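Ticket 1063: cup task, gripper knocks cup over on approach, then reports grasp OK
Queue: Bedance cell support. Opened by: Rangi Pearce. Status: open, workaround in place

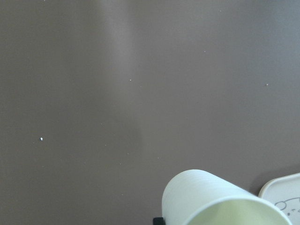 Why does the arm report a good grasp when it's holding nothing?
The grasp check only looks at motor current at the end of the close move, and a dry finger joint can pull enough current by itself to pass the threshold.

Summary
Paper cup task. Arm comes down, finger touches the cup before the close starts, cup goes over. Close runs anyway. Controller logs GRASP_OK and carries on to the lift and the place, all in the air. No fault, no stop. Operator has to catch it by eye and hit pause.

Setup
Arm: Mulder, bench mount
Gripper: two finger, stock pads
Software: Grilivora runtime, task file from the Pernedau site, copied over in April
Grasp check threshold: 3000 (raw counts, default)
Wrist camera on, used for the first cup pose only. Not used after descent starts

Steps to reproduce
Stand cup upright on the table, mouth up
Run pick_cup from home
Watch the last bit of descent
Doesn't happen every run. More likely after the arm has been sitting over lunch.

Log, trimmed
DESCEND start
DESCEND done, pos error within limit
CLOSE start
CLOSE done, current 3112
GRASP_OK
LIFT start
LIFT done
PLACE start
operator pause

Notes as I went, RP

9:40 Rebooted controller. No change.

9:55 Thought it was the camera pose. Re-ran the hand-eye calibration, all fine, numbers basically the same as before. Cup still gets hit.

10:20 Slowed descent to half. Cup survives more often but still gets nudged. So speed makes it worse but isn't the cause I think.

10:45 Ran close with nothing near the gripper at all. Current came back over the threshold. GRASP_OK on thin air. Thats the second half of the problem right there.

11:05 Swapped pads for the spare set. Same.

11:30 Moved fingers by hand with power off. One of them is stiff partway through, then frees up. Also doesn't open all the way on the first command after a rest. Opens fully on the second one. That would explain the hit, the finger is sitting inside where the planner thinks it is.

11:50 Pausing here. Need somebody who knows the finger linkage. Passing to Cosimo.

Reply, Cosimo Parisi
Stiff finger matches what we had on another Mulder gripper. Joint was dry. Don't oil it through the gap, it gets on the pads and then nothing holds. Finger has to come off, 2 screws, clean the pin, tiny bit of the grease from the kit.
Until then:
- send open twice before descend
- read finger position after the second open, abort if it's short
- raise the threshold only if you have to, paper cups crush easy and a real grasp may not get there
Also please turn on the abort for missed grasp. It's off by default in that Pernedau task file, no idea why.

RP 1:15 Added double open plus the position check. 3 runs, cup stayed up in all of them. Not enough to call it.

RP 1:30 Abort on missed grasp is on now. Doesn't help with the false OK though, check has to say "missed" first. Left the threshold alone. Added a finger gap check after close instead, if the gap is down near zero treat it as missed. Tested with no cup: stopped before lift, light went amber, good.

RP 2:10 Nearly closed this and then the stiff finger stuck at open, position check caught it, run aborted before descent. So the workaround does its job but the hardware is getting worse. Don't leave this one running unattended please.

Safety
Nothing hit a person. But the arm did a full lift and place while believing it had a cup, and with something heavier or hot that isn't ok. Paper cups only on this cell, empty, untill the finger is done. Keep hands out during the open commands too, the stuck finger lets go with a snap.

Still to do
Pull finger, clean and grease pin (Cosimo)
Put the gap check in the shared task file so other cells get it (Rangi)
Ask Pernedau if abort was switched off on purpose
Rerun with descent back at full speed after the finger fix

Cosimo Parisi
Can do the finger tomorrow morning. Leave the cell powered down and the gripper open if it'll go. Kit is in the drawer under the controller, grease tube may be empty so check.

RP
Checked, there's some left. Powered down, gripper is open.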